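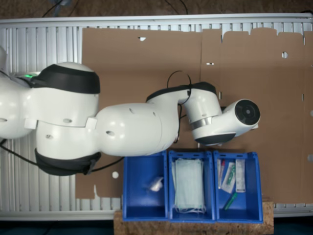 Motov replans forever when the start pose is "in collision" with nothing

Posted by Salim Mutiso in Planning & Perception, December

Motov has decided that my arm is inside an object. The object is a hole in a sheet of cardboard.

Setup: overhead depth camera, Gondwood for segmentation, Motov for planning, Drosomik logging everything. Task is picking small medical stuff out of blue bins. Gondwood publishes object hulls, Motov treats any hull that isn't the current target as an obstacle, and this worked fine until I upgraded Gondwood. Now the cardboard has small punched holes and every one of them is a potential object, complete with a confidence score I would be proud to have myself. The hull gets extruded upward by a default height. If the arm happens to be parked over one, Motov refuses the start state, nudges a joint, replans, refuses, nudges. The log from last night has 237 replans in it and no motion worth the name.

Things I tried:
– raised the confidence threshold until it stopped seeing the holes. It also stopped seeing the masks.
– cut the default extrusion height. Better, but then it plans through things I'd like it not to plan through.
– restarted everything, for morale.

Below is the parked pose where it sulks.

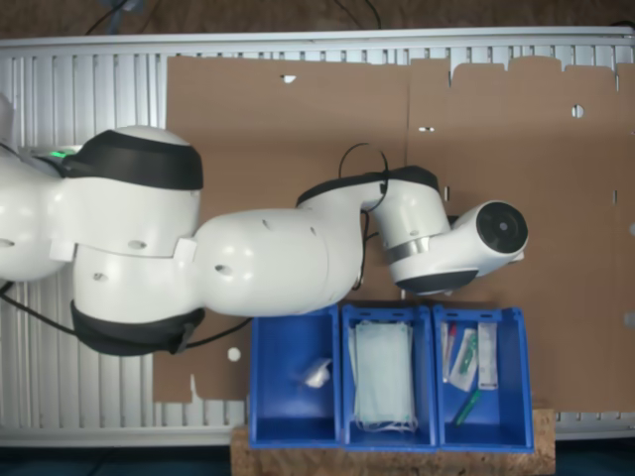
Parked with the end of the arm out over the cardboard, up and to the right of the bins.

Does anybody have a sane way to tell Gondwood that a hole isn't a thing?

– Salim

---

torque_and_cheese
7:12 pm

Flip the cardboard over, put tape on the holes, go home.

---

salim_m
7:20 pm

I considered it. Then I pictured explaining in the README that the perception stack requires tape.

---

nullspace_nan
7:41 pm

Mine says exactly that in the README and I've made peace with it.

More usefully: your hulls are coming from the color branch. The new Gondwood default is to propose regions from color and then use depth only to place them. A hole with something white behind it is a crisp little high-contrast blob, so of course it scores well. Set the proposal source back to depth, then add a minimum height above the table plane. A hole is below the plane, so it can't pass.

---

salim_m
8:03 pm

Tried depth proposals just now. Holes gone. So is anything flat. There was a crumpled cloth or tissue lying on the cardboard in front of the bins in one of my side-camera runs and it only shows up in fragments, like an archipelago.

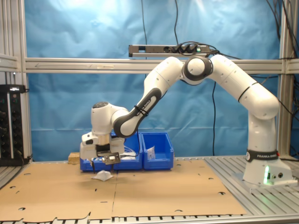
So I'd be trading imaginary obstacles for real ones I can't see, and I know which of those the safety review prefers. The minimum height filter is a good idea though. Can I have color proposals AND the height filter, or does Gondwood think that's greedy?

---

nullspace_nan
8:15 pm

You can, it's a post-filter. The order matters. If you filter after the hull is extruded, everything passes, because by then the hole has been given a height. Ask me how I know. Filter on raw points.

---

hexapod_widow
8:30 pm

I disagree with the whole direction of this thread. Perception will always hand you garbage once in a while. The bug is that Motov has no answer to "start state in collision" except wiggling. That's a planner problem. You want a start-state policy: if the measured pose overlaps a perceived hull, and the arm hasn't reported contact, drop that hull for the first segment and retreat along the path you came in on. The arm got there somehow.

---

nullspace_nan
8:38 pm

"Drop the obstacle if it's inconvenient" is a bold thing to write in a planner.

---

hexapod_widow
8:44 pm

I said for the first segment. And only hulls, never the fixed geometry. If the arm is where the object is and no torque says so, one of your sensors is lying and my money is on the one that thinks holes are solid.

---

torque_and_cheese
8:47 pm

Tape has no opinion on any of this.

---

Nyamweya_ops
9:26 pm

You're both right, which is annoying, so do both. But there's another thing to check before you blame the holes for all of it. Is the cable in your self-filter? If the camera looks straight down and your robot mask comes from the URDF, the cable isn't in the mask. It becomes a hull that travels with the arm. You can filter holes until retirement and the start state will still be in collision.

---

salim_m
9:51 pm

Oh no.

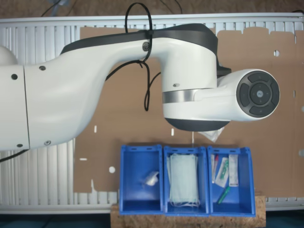 Cable looped over the top of the arm, with the loose end curling down below it.

I went back through the Drosomik log and colored the hulls by whether they move with the arm. Most of the refusals are over holes, as I claimed with such confidence. But 16 of them are one hull that follows the arm around like a duckling. I had been reading those as a timestamp problem.

---

Nyamweya_ops
10:02 pm

Attach a fat capsule to the link in the self-filter only. Don't put it in the collision model at that size or Motov will find new reasons to be upset. We use a thinner one for planning.

---

hexapod_widow
10:05 pm

And add the start-state policy.

---

salim_m
11:34 pm

Results for the archive. Color proposals, height filter on raw points, capsule in the self-filter. The planning timeout is down to 900 ms from 2000 ms and it hasn't hit it yet tonight. Flat things come back whole if I keep the minimum height very low, and the holes stay out.

I've opened a ticket for the start-state policy with hexapod_widow's wording. nullspace_nan has already commented on it.

---

nullspace_nan
11:40 pm

I have.

---

torque_and_cheese
11:52 pm

I'm leaving a roll on your desk.

Related threads
Gondwood: hull extrusion height per class?
Motov ignores my joint limits (it was my joint limits)
Drosomik log viewer slow on long runs
Self-filter capsules vs. meshes, again
Overhead or side camera for bin picking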